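Ticket 435: Bench checklist, cell 2, Sillcombe lab
Status: open
Opened: December 19, 2021

Okay, so I went through the Custum setup rules line by line today and I have some gripes. Rule one says the marker board stays flat on the table and the rail across the front stays on. Fine, easy, no complaints!

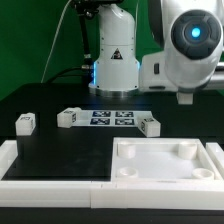
Where I got stuck is the speed rule. The Nenell config still had 329 in the approach field and our sheet caps it at 250 near the tray, so I lowered it and saved a copy (the old file is in the Mikkelsen folder if anybody wants it back).

Next up, the wrist view. Our rule is to look at the feed with the fingers open before any pick, and write down what's in it.
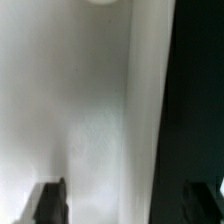
Wrist camera, fingers apart, nothing held.

I'd like that check to be its own line on the sheet, it's way too easy to skip.

Then the tray. The sheet says "clear of posts" and never says how clear, which drives me nuts.

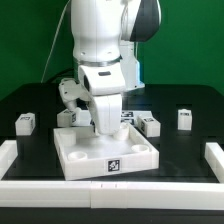

Can we please put a real number in there? I'd take 2 mm and be happy. Also, tags on the cubes need to be readable before the arm goes in, and I'd move that up to step one.

Last item is placing a cube over the peg. I want a stop just above it, then a slow lower.
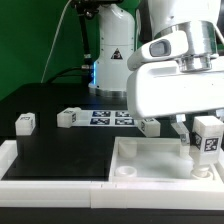 To do
- New clearance wording
- Wrist check gets its own line
- Somebody other than me signs off on the speed cap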